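Sim demos for the dining table pick task: how many before you train?

sevden_sim
Posting from the Sevden project. We're collecting teleop demos in simulation and have 241 episodes so far, all on one room layout with the objects shuffled. Policy is fine on the tabletop and poor on anything sitting on a chair. Do I keep going to 2000 or change the scenes?

terberg7
Change the scenes. 2000 episodes of one room teaches it the room. We randomise furniture every 8 episodes.

justwood
Disagree. Get one layout working first. If it can't reach a chair seat in a room it knows, new rooms won't help. What's your split between table and chair?

sevden_sim
Only 7 chair episodes, now that I've checked. The operators favour the table, it's quicker. Current layout:

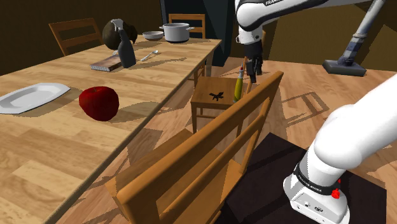

Target is the yellow-green bottle on the chair seat, fingers close to it.

justwood
Well, there's your problem. Also that big chair back is right under the gripper. Are you throwing out episodes where the arm clips it?

sevden_sim
Yes, all of them.

terberg7
I'd keep the ones where the operator recovers — label them and leave them in. Still think you need more rooms.

nic_aodha_fan
Shadows look pretty hard too. Vary the light angle while you're at it, it costs nothing in sim.

sevden_sim
OK. Chair episodes first, same layout, then lighting. Will post numbers in June.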